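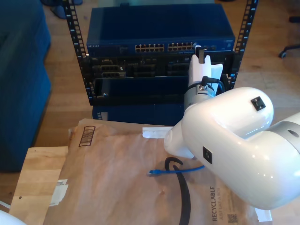 Clivside Communications Office

BRILLCOMBE, 08/03/2022: Clivside will renew the network cabling at its Trollton site, replacing more than 300 patch cords. Work begins in September.

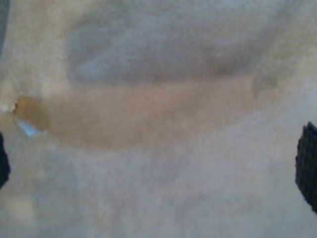 *Close view of a surface at the Trollton site.*

The project, named Min, covers switches, servers and the racks that hold them. Each cord will be labeled and entered in the site register
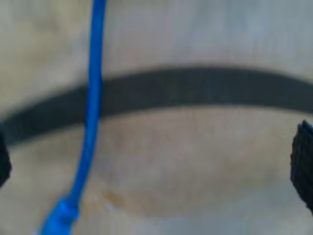 before the old cabling is withdrawn. Service will be paused for 90 minutes per rack. 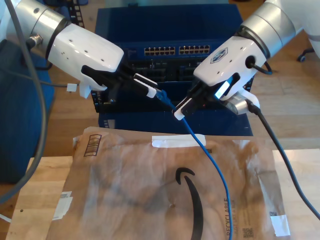

Reading time: 2 minutes

Tenants will receive written notice of the schedule for their floor. Inquiries may be sent to the Clivside office in Brillcombe.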